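Prullmont Robotics Club: Key Transfer Task, Summer Progress
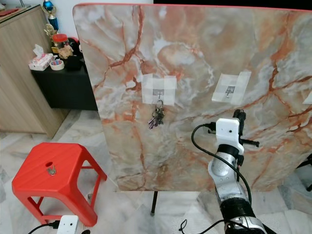
The hook board with the keys on the left hook and the right hook empty. The arm is at lower right.

August 15, 2024 – The manipulation group of the Prullmont Robotics Club has spent the summer session on a single task: lifting a bunch of keys off one hook and hanging it on another. The task is one of four in the student division of the Furkska Challenge, which the club will enter in February.

The rules call for a vertical board with two hooks at about the same height. The board may have any pattern. The club chose a marbled surface with strong veins, as plain boards gave the vision code too easy a time in spring tests. Each hook is held on with overlapping strips of translucent tape, so that it can be moved between sessions without drilling.

Members logged 611 attempts between the start of the session and last week. Of these, 181 ended with the keys on the second hook. Most failures fall into two groups. In the first, the finger closes on a key and misses the ring, and the bunch swings out of reach. In the second, the ring touches the tip of the target hook but does not pass over it. A smaller number were stopped by hand when the arm came too close to the board.

The control code was rewritten in July. The old version, named Pruria, planned the full path before the arm moved and did not correct for swing. The new version pauses after the lift, waits for the keys to settle, and takes a fresh reading of the hook position. This adds time to each run – the limit is 300 seconds, and the slowest good run so far took 200 – but the group considers the trade acceptable.

Work for the fall term covers three items. The approach angle at the second hook will be tested in small steps. Cable routing along the arm will be reviewed before any faster motion is tried. The scoring script will also be changed to record which type of failure occurred, a field that is now filled in by hand and often left blank.

The group meets in the Sasaki Room after regular club hours. New members need the basic safety session before they can run the arm. Sign-up sheets for that session are at the front desk.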